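What changes on the folding floor

I started at Uvosham in September, on returns. The building went up in 1899 as a rope works and the windows still leak. My job, if you take away the title, was opening parcels of worn and unworn clothes, checking them, folding them and putting them in bins. I did that for long enough that I can tell a bad zipper by the sound it makes in the bag.

Last spring the company signed up with a small outfit called Orkex to automate part of the folding. We had a meeting in the canteen where Kathleen Rafferty from operations went over the plan, and most of the questions were about hours. She said no jobs would go this year. Somebody asked about next year and she said she didn't have that in writing, which I thought was a fair answer, even if it went down badly.

What I hadn't understood was how much of the early work would be done by us. The machine learns from people doing the job, with the same sort of fingers it will have. So for part of each shift, a few of us stop folding by hand and fold with grippers. You hold one in each hand and squeeze, and the jaws close on the cloth. Everything you do gets recorded. Then you do it again.
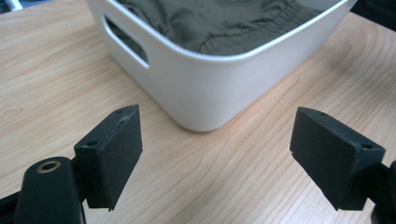
Clothes are a bad place to start with robots, if you ask me. A box has corners and stays the shape it was when you last looked at it. Pants or a jacket will slump whichever way they like, and anything with gathers in it pulls back on itself when you try to lay it flat. Olive-green stuff piled up in a white bin, with a puckered seam running across it, looks like an easy enough job until you try it with two black blocks where your fingertips used to be. You can't feel the cloth. I use my thumbs all day to find the edge of a fabric, and with the grippers I have to look for it. My first afternoon I was slower than I had been in my first week of work.

Kevin Mulligan, who sits at the next station to mine, took to it a lot faster than I did. He says it's the same as using tongs on a grill. I think he is more patient than me. Dymphna Flanagan tried it for one shift and asked to go back to inspection, and they let her, no fuss. I was glad to see that. It had been described as voluntary and I wanted to know if it was.

The part that bothered me most was being watched, or feeling watched. I have had jobs where a recording meant somebody was going to pull you into an office with it. Aroha Harawira, who runs the sessions for Orkex, told us the recordings are not used for performance reviews and that we could get that on paper. Our rep, Malachy Ó Gríofa, got it on paper. It is 2 pages long and I keep a copy in my locker. I would tell anyone whose workplace is starting something like this to ask for the same thing before the first session.

There is a pay question too. At first the gripper work was paid at the ordinary rate, but the folding bonus goes by pieces, and you do almost no pieces when you are recording. So the people helping with the project were earning less than the people who weren't. It took a couple of weeks of complaining to fix. Now the sessions carry a flat bonus, and they are capped at 30 minutes before you get a break. Your wrists want that break. The grippers aren't heavy, but you hold them up the whole time.

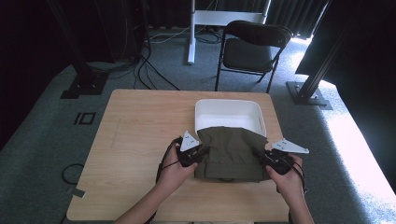

Both grippers on one piece of clothing, at the front of the white tray.

Lifting something with two hands is where I notice my own habits. By hand I would grab a garment anywhere, give it a shake and let it drop straight. With the grippers the better way is to take both sides, bring it up slowly over the rim and keep the tension even. I have started doing it that way on my regular shift as well, and I get fewer creases. So that is one thing I've taken from it – a small one.

I don't know what the floor will look like when the machine is working for real. Kathleen talks about us moving over to inspection and repairs. There are 8 of us on folding at the moment, and I can't see inspection taking all of us, whatever they say about growth. Malachy has asked for a training plan with names and dates in it. We are still waiting on that.

For now I do two sessions a shift and go back to my own table after. I'll write again when the plan comes through.

Recent posts
Getting the piece rate explained to me, twice
The heating in the old rope works
Learning Pedinik, our new stock system
What I keep in my locker

Contact | All text and photos copyright the author | Back to top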